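Mugs, shelves and the great kitchen clear-out

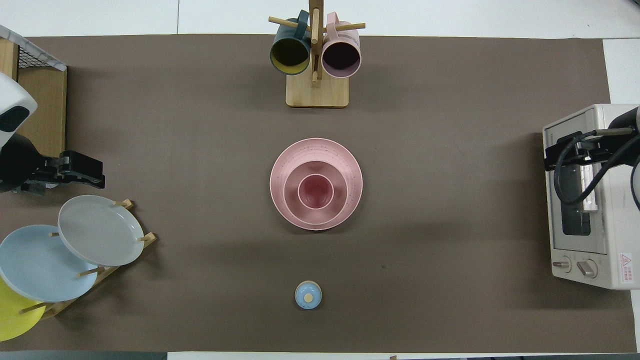
3 min read

Quick one this time, I'm writing between loads of laundry and the oven timer is going to go off any second.

So. The kitchen. Been meaning to do it all summer and finally got to it, two evenings plus a very long morning. Started with the mugs because mugs are where it always goes wrong in my house. They breed. Pulled out 16 and that was before I checked the car.

Kept 6. A mug tree is the best thing going if you have the counter for it, and if you have a low shelf over the counter, measure first. I did not measure first. Mine now lives by the window.

The rest went in a box marked Wornon, for the thrift place on Wornon Street. They take dishes again as of September, but only wrapped, and only at the side door. Newspaper is fine. They do not want lids without pots, please stop bringing them those (I was told this in a tone, so passing it on).

Next - the drawer. You know the one. Takeout menus from Marquez going back to when they still did the lunch special, dead batteries, birthday candles, a key to something. Menus all out. Candles kept. Key kept, obviously, I'll be wondering about that key till I die.

Spices took way longer than planned. Anything with no smell left went in the trash, jars washed and soaking overnight to get the labels off. Hot water and a bit of baking soda did most of them. The glue on the paprika would not budge. Cooking oil on a rag, left it an hour, came off in one go. Wish I'd started with that.

Several of you wrote in after the last issue asking about shelf liner. I used the ribbed kind from Flidero, the hardware store not the bakery. Came to 2 rolls for all the uppers and I had a strip left over for under the sink. Cut it a little short of the back wall or it curls up and drives you nuts. Scissors are better then a box knife, whatever the package says.

Pantry is not done. Pantry is a whole other newsletter. There are beans in there I'm not ready to talk about.

Few odds and ends before I go:

Reader swap is still on. List is up to 191 items, mostly baking pans and canning jars, a few lamps. If yours has been claimed please reply so I can take it off, I am loosing track.

The Ara Road yard sale has been moved back to the church lot. Same hours. Bring your own bags and small bills, they ran out of change by ten last time.

Somebody asked what I use on wood pegs and boards and so on. Mineral oil, a little on a cloth, wipe it off after. Nothing fancy.

OK timer's going. Next issue is closets, send me your questions about coats.

Posted 2018-09-23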